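Call for Participants: Meal Timing and Appetite Study

Jurnard Institute for Nutrition Research
Posted 18/07/2022

The Jurnard Institute invites adults living in or near Ntuli to take part in a study of meal timing and appetite. The study will examine whether eating the larger meal of the day in the morning or in the evening affects hunger, sleep and everyday activity. It is not a slimming programme, and participants will not be asked to lose weight.

Who may apply

Applicants should be between 25 and 60 years of age, in good general health, and used to eating at least two meals a day. We regret that we cannot accept anyone who is pregnant or breastfeeding, has diabetes, works night shifts, or has followed a weight-loss diet since March. Applicants taking regular medicines may still be considered and should list them on the form.

What is involved

Each participant will follow two eating plans, one after the other, with a break of 20 days between them. Each plan lasts seven days and provides around 2,000 kilocalories a day, adjusted after the first visit for height, weight and usual activity. All main meals are prepared in the Hutimeo kitchen and delivered chilled. Tea, coffee and water may be taken freely, but alcohol is not permitted while a plan is being followed.

Participants will keep a written diary of hunger, mood and bedtimes, and will wear a wrist monitor day and night. Ordinary household tasks should continue as usual and be entered in the diary under light activity.
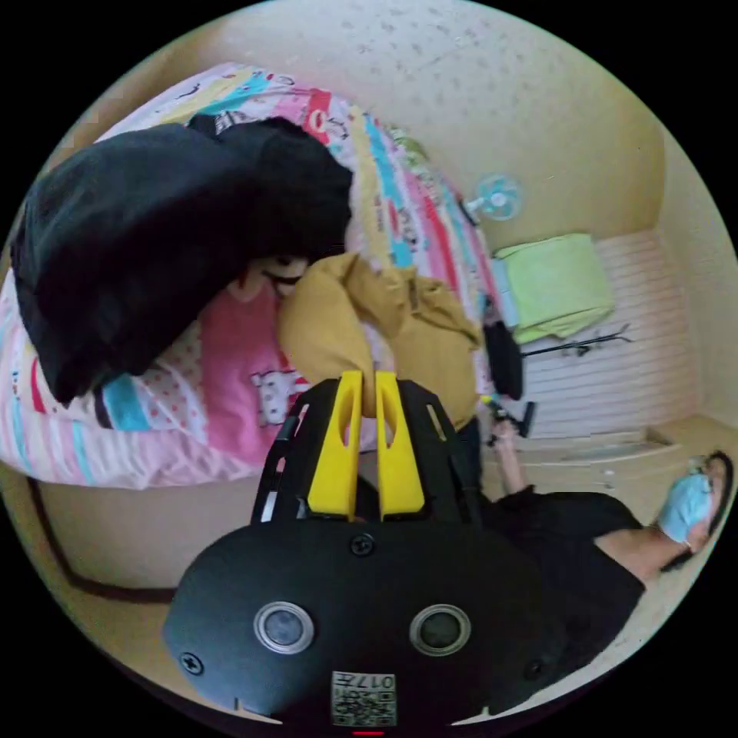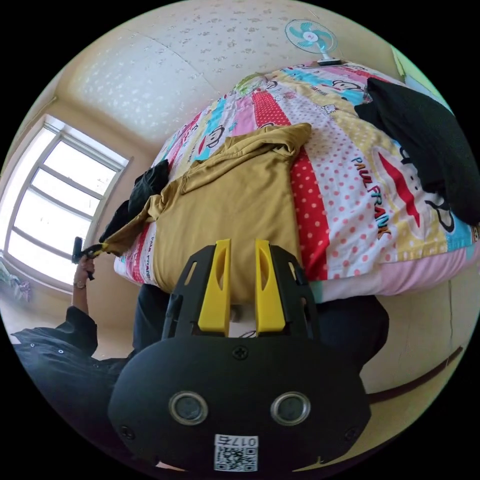 A mustard-yellow garment on a bed, in both pictures.

Three visits to the Institute are required: one before the first plan, and one at the end of each. Visits take place in the morning, before breakfast, and include a small blood sample and a measurement of resting energy use. Breakfast is provided afterwards.

Payment and expenses

Participants who complete both plans will receive a payment in Gestenia shopping vouchers, the value of which is set out in the information sheet. Those who leave early will be paid for the part completed. Bus and rail fares are refunded on production of a ticket - parking charges are not.

Taking part is voluntary, and participants may withdraw at any time without giving a reason. Personal details are stored separately from study results.

How to apply

Application forms and the full information sheet are available from the Institute's reception desk or by post on request. Applicants who appear suitable will be contacted by telephone to arrange a first visit.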